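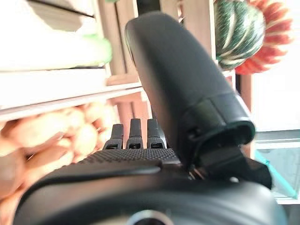
October, 7 in the evening

Today was the second fitting day with the new cryotherapy unit in our clinic in Gendwood, and my feet are hurting from so much standing. The man from Tivard explained the foot pedal again. I wrote everything in my notebook, because on the telephone I lose many words, but on paper I am never lost.

The old unit took 81 seconds to be ready. I know this number well, I have waited through it for years. The new one is faster, but the probe tip feels heavy to me, and the hose pulls my wrist to the left side. Dr. Subramaniam ordered the small tips, a box of 50, and they have not arrived from Flatard. So for the warts on fingers we still use cotton sticks, like before.

In the afternoon I made the patient leaflet. I wrote "the skin can make a blister" and then I changed it to "a blister may form." I am still not sure which one is more friendly. We will print 500, so I want to read it one more time tomorrow before it goes.

I must remember: ask for the key of the gas cupboard, and order gloves in size small.

At home there was soup from yesterday. I ate it standing, also.

Back to top | Contact | All entries © the author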